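Goossens Puts Its Plain White Table and Open Bin Back on Sale, and Makes Few Promises About Either

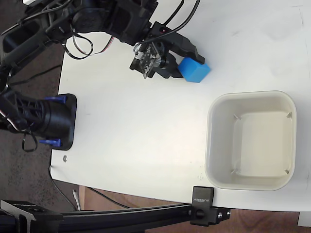 Flestska, 20/01/2024. Goossens, a supplier of tables and storage for playrooms, classrooms and shared workrooms, will start selling its Poter table and Sasta bin as a set in February. The company has read a good deal of what other suppliers say about tidying furniture and does not believe most of it. A bin does not teach a child to be neat. A white table does not help anyone concentrate. Goossens has seen both claims in print this winter, neither with any evidence attached, and would like it known that it is making neither.

The set consists of one white table with rounded edges and one white square plastic bin with rounded corners and a wide rim. The bin stands on the table and small things go into it. There is no lid, no label holder and no color system. An earlier version had a color system. Customers ignored it, and it was dropped.

Before bringing the set back, Goossens lent it to 62 households and classrooms for six weeks and asked them to use it for foam blocks and whatever else was lying around. The company does not consider this a study. People who agree to borrow a bin are already the sort of people who think about bins. What they wrote back is given for what it is worth.

The wide rim was liked, mostly by people who carry the bin one-handed. The slightly tapered walls were liked less. Several borrowers said they lose room at the bottom, and they are right. The open top was praised by people with foam blocks and disliked by people with beads. Goossens suggests that anyone with beads buy a jar.

The complaint that came up most was about the white surface. It shows scuffs and smudges. Goossens tried three coatings advertised as mark resistant and could not see enough difference to justify charging for any of them, so the table will be sold without one. A damp cloth takes off most smudges. Scuffs tend to stay. Buyers who want a table that looks new after a year of daily use should choose a darker one, from another company if necessary, as the Poter comes only in white.

Some borrowers also asked whether the bin should sit on the table at all, given how much of the surface it takes up. It can go on the floor or a shelf between uses. On the table it does save reaching, and blocks that have to travel only a short way seem to get put away more often. The company would not put it any more strongly than that.

Orders open in February through the Goossens warehouse in Flestska. The table and bin can be bought separately, and owners of an older Poter table do not need a new one to use the bin. Both items carry a five-year guarantee against cracks and splits. The guarantee does not cover marks on the surface.

Foam blocks are not included.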